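Mattress Week: the spare room gallery

Posted in January | Filed under: Spare Room, Bedding, Small Tools

Hello again! If you've been following the spare room saga you'll know the bed frame went to my cousin, the curtains are still in a bag on top of the wardrobe, and I have been going on about the mattress to anyone who'll sit still. Well, here are the mattress pictures. There are only two (I know, I know, I promised more), but they cover the bit everybody emailed me about, which was how on earth you keep a white quilted top looking decent when crumbs and bits of wrapping seem to find it from three rooms away.

Quick background for new people. The mattress is a Postholm, bought on sale for $887 after I'd talked myself out of it twice. It's living straight on the floor for now while I make up my mind about a base. Samira Twal, who reads this blog and also happens to be my sister-in-law, reckons it should stay there for good and we should call it a daybed. I'm not convinced, my knees even less so.

Anyway, the pictures!
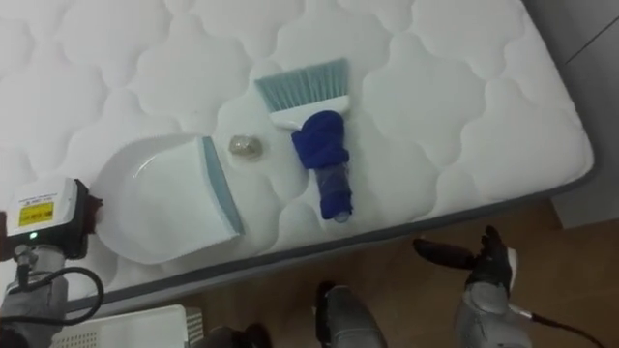
Dustpan, brush and one small crumpled culprit on the quilting.

I love the cloud pattern on this top, I really do, it was half the reason I bought it. But a stitched surface has all those little valleys, and anything light that lands on it rolls into one and settles in for the winter. I used to go at it with the vacuum and the upholstery nozzle, which grabs the fabric and makes that awful honking sound (sorry, neighbours). A dustpan and brush is so much nicer. Quiet, quick, and you can do it while the kettle's on.

The set is a Vusto one, from the hardware place near the train station. It cost me 11 dollars and I bought it purely for the colour, pale blue and white, to go with the pillowcases. What I've come to like is the rubber lip on the pan. Lay it down and it follows the quilting a bit, so you're not chasing the same scrap backwards and forwards under a hard plastic edge. I'd tried my old Tsuji pan before this and it's a lovely thing for tiles, but on bedding it was hopeless.

A few of you asked about the blue cloth around the brush handle. It makes a good fat grip, and I'd recommend it to anybody whose hands get sore. An old face washer will do, or the sleeve off a T-shirt. Wrap it tight, and have a bit of bunching where your palm sits.

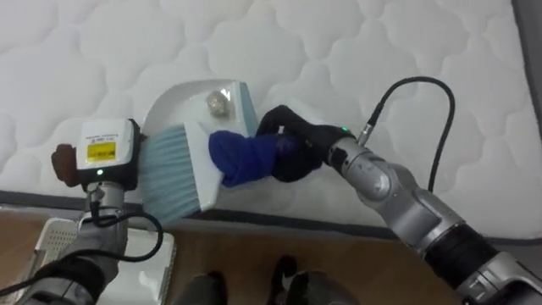
SPARE ROOM > CLEANING > BRUSH AND PAN

Over at the edge of the mattress now, with the pan tipped up, the scrap sitting in the scoop and the bristles right up against the front. Look at the shine on that little thing!

I'm a big believer in working near the edge, by the way. The piping gives you a line to follow and you're close to the floor, so the pan hasn't got far to travel. Tip it back a touch as you lift it or you'll be doing the whole job again. And please don't press hard with the brush. Short, light flicks across the quilting, following the seams where you can.

Serpil Polat left a comment last time asking whether the bristles pill the fabric. None that I've noticed so far, but mine are fairly soft, and I'd try a corner first if yours are the stiff outdoor kind. She also asked about the grey edging, and yes, it came like that! It hides scuffs beautifully, which is handy with the whole thing down at floor level.

Still to come: the Vitmont lamp (arrived, gorgeous, wrong plug), those blasted curtains, and a 70 cm shelf I need to cut down by 5 before it'll fit beside the door. If you've got a favourite brush for bedding, pop it in the comments, I'm always looking.

Older: Painting the skirting boards, second attempt
Newer: What I paid for the lamp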